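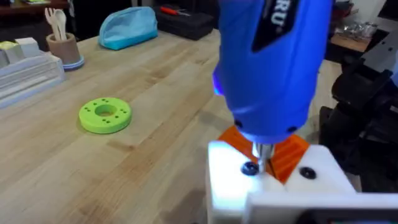 Sáb 19 de abril

Manhã inteira dedicada ao fermento, que bem precisava de atenção depois de uma semana fechado no armário. A massa-mãe Nendham (a de centeio, no frasco grande) dobrou de volume em 6 horas, o que me deixou contente, porque em novembro, com a oficina gelada, levava quase o dia todo e ainda assim ficava preguiçosa. A outra, a Dulten, continua com aquele cheiro a maçã verde de que eu gosto muito e que sei que nem toda a gente aprecia — paciência, no pão fica uma maravilha!

Fiz uma fornada só, com 838 g de farinha e hidratação de 84 %, mais alta do que costumo arriscar. A massa colava-se a tudo nas primeiras dobras e cheguei a pensar em juntar mais um punhado de farinha, mas lá me contive, molhei as mãos e fui dobrando com calma, de meia em meia hora, enquanto bebia o meu café. À quarta dobra já se segurava sozinha. Quem pegar nisto a seguir, por favor não desista cedo demais!

A farinha do moinho Sitompul absorve mais água do que a Dikix, disso já não tenho grandes dúvidas. Falta repetir com a Dikix na mesma hidratação, para a comparação ser justa, e anotar a temperatura da massa logo depois de amassar (hoje esqueci-me outra vez, fica a confissão).

O pão saiu com a côdea bem escura e miolo aberto, um bocadinho húmido junto à base. Talvez mais cinco minutos sem tampa, ou então deixar arrefecer como deve ser antes de cortar, coisa que não fiz.

Deixei metade embrulhada no pano às riscas, sirvam-se. As duas massas-mãe estão alimentadas e no frigorífico, prateleira de cima. Comprar sal grosso e elásticos para os frascos.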